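4.2 How Flundovgate remembers its founding

Municipal history pages are a genre with firm conventions. There is a paragraph on geology, a sentence on the people who lived there for several millennia, and then a very long account of a sawmill. The page maintained by the Town of Flundovgate observes all three. Of its 3794 words, 14 concern the period before the mill, and two of those are the word "prior". The mill itself, built by the Osman family beside the creek, receives a floor plan.

We read the page against the town's council minutes, the rate books and the recollections collected for this study. The rate books were the most help, having been kept by people with no interest in posterity and a keen one in arrears. They show that the settlement had a store, a smithy and a ferry landing at Dekby before the Osmans paid rates on anything. The "founding" celebrated each December therefore commemorates the arrival of a customer.
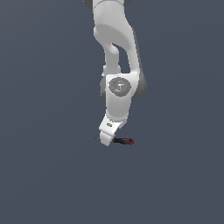 Figure 3. Simulated arm, gripper pointing down.

Siobhán Keane thought this unfair to the Osmans, who in her view never claimed to have founded the place and were mostly occupied with getting out of debt. The claim, she told us, was made for them by the organizers of the first jubilee, who needed a name for the banner and found that "Osman" fit. The minutes bear her out. The motion to adopt the family as founders was carried after supper, without discussion, between an item on drainage and an item on a goat.

Once adopted, the founders were difficult to dislodge. The jubilee booklet was printed in 665 copies for a town that could not have absorbed half of them, and the surplus went to the school, where it served as the local history text for two generations. Later accounts cite the booklet; the municipal page cites the later accounts; and the most recent reprint of the booklet, in a gesture of real economy, cites the municipal page. We were unable to find a point in this circle at which anyone consulted the rate books, although the municipal office keeps them in the same cupboard as the spare booklets.

Dekby has fared worse. The landing appears on the older survey sheets with its own name and colour, shrinks to a dot, and is then replaced by the legend. Residents of the flats at Naslow, across the water, still say they are "going over to Dekby" when they mean the pharmacy. The town's wayfinding plan, which runs to up to 3000 words on the subject of signposts, proposes no sign for it.

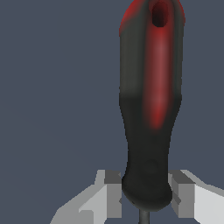

Figure 4. Gripper fingers and screwdriver, rendered view.

Nadhirah Hartono, reading a draft of this section, objected that a sign would settle very little. People at Naslow know where Dekby was, she wrote, and people in Flundovgate would ask what it had cost. She would sooner see the ferry ledgers copied before the damp reached them.

We have some sympathy with this. The ledgers name passengers, freight and, in one aggrieved hand, everyone who crossed without paying. Several surnames in that last category now belong to streets. Section 4.3 takes up the ledgers in detail, beginning with the unpaid crossings, where the entries are fullest and the handwriting is best.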